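Student project report
February 25, 2024
By Lewis

Spin Bowling Workload in the Pruletden League

The project looked at whether slow bowlers in the Pruletden second division lose accuracy late in a long spell. The data came from the scorebooks of the Vesar and Jidaldale clubs for one season ending in August. The books list 4,000 deliveries by spinners. Deliveries with no recorded line or length were removed, leaving 3,092 for analysis. 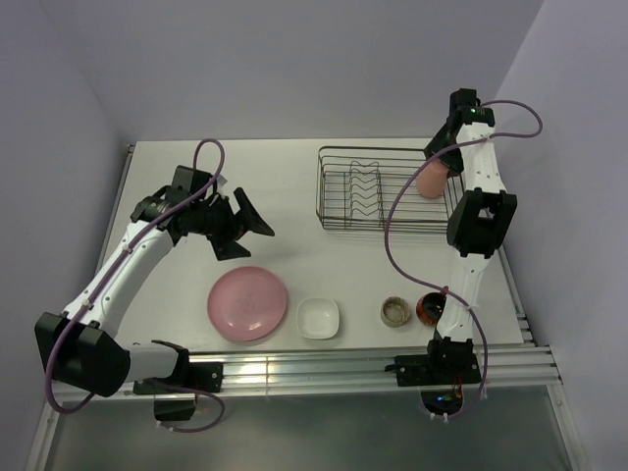
How was an accurate delivery defined?

It was any ball the scorer marked as good length and on or just outside off stump. Wides and no-balls were counted as inaccurate.

Spells were split at the end of the sixth over. Only spells of ten overs or more were used for the comparison, and there were 102 of these. Accuracy fell in the second part of most spells. The drop was larger for wrist spinners than for finger spinners, although the wrist spin sample came mainly from one club.

Pitch condition was not recorded at Jidaldale before midsummer, so it was left out of the model. Boundary size was also left out. The two scorers may have judged length differently, and no check between them was possible after the season. 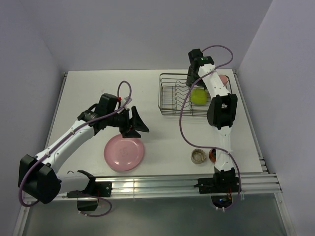 Figure 2. Left arm with gripper open, near the pink plate.

A second season of scorebooks would allow the wrist spin result to be tested on a wider group of bowlers. The spreadsheet is stored with the coursework files, with one row for each delivery.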